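Honeylyn Macapagal spends most of her week teaching people to pick things up. She runs data collection at Skendier, where a small team records everyday hand movements for a learning system called Stero. By Saturday lunchtime they had 329 usable recordings of one task, folding a tea towel.

"People think we programme the folding," she says. "We don't write any of it. We do it ourselves with a gripper in each hand, and the model learns from that."

The grippers are held by a person, with no robot arm attached. Macapagal says this makes the work quicker, as a new operator can be recording properly after 60 minutes of practice. The hard part is getting them to slow down.

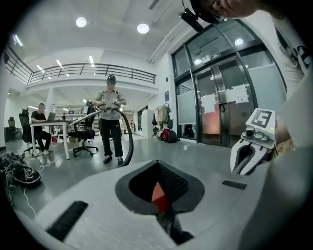 "You also have to leave the mistakes in, up to a point," she says. "If someone drops a corner and picks it up again, I want that. If they stop to scratch their nose, I don't."

Of the first batch, 161 recordings were thrown out. Some had lost tracking, and in others the operator had blocked the camera with a sleeve. She now checks every session the same afternoon – before, it was left until the end of the week.

Each operator works for 10 minutes and then swaps. "Your wrists get tired and you start cutting corners. The model will copy that quite happily."

The next task is loading a dishwasher, which Macapagal expects to be much slower. Plates are fine, she says, but cutlery is a nuisance with two fingers. The team plans to start in January.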